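Search this site
Enter keywords
Search

The one-bin theory of tidying

October 7, 2022

I have now read 16 articles telling me to give every tool its own home. Pegboard with painted outlines. Foam cut to the shape of each wrench. The Ukley catalog will sell you a drawer insert with 10 compartments, and I bought one in February, and I'd like to know who it was made for. My tape measure fits none of them.

The claim is always that sorting saves time. Maybe it does in a shop where the same five jobs come up every day. At my bench in Tirside I spent most of a weekend sorting, and within a month the screwdriver was back in the bin with the dustpan, which is where my hand goes looking for it anyway. I stopped fighting that. One deep bin with sloping sides, things slide toward the middle, and you can see the floor of it if you don't get greedy.

There are fair objections. Small parts get lost under big ones, and metal on metal scratches. A scuffed bin is no tragedy to me, but I wouldn't throw a good chisel in there – and I don't. Chisels hang on the wall. I'm not a savage.

What I doubt is the step from "a few things need care" to "everything needs a slot." The Orkilero people put out a planning guide that wants a label on the dustpan hook. A dustpan! I know what it is. If a tidying system takes more upkeep than the mess did, I'd call it a hobby, and people should price it like one.

Buy one bin, get the dull gray kind, and see how long you last before you miss the foam.

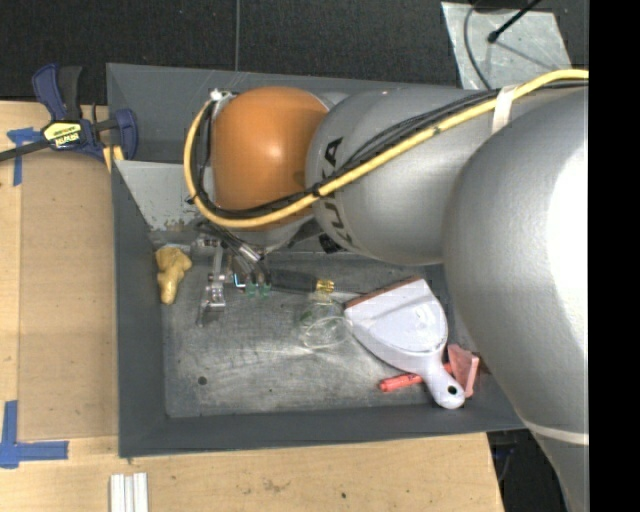

A screwdriver and a dustpan, sharing a bin.

We use cookies to improve your visit. Accept | Manage settings

Contact | © 2022 Osman Bench Notes | Back to top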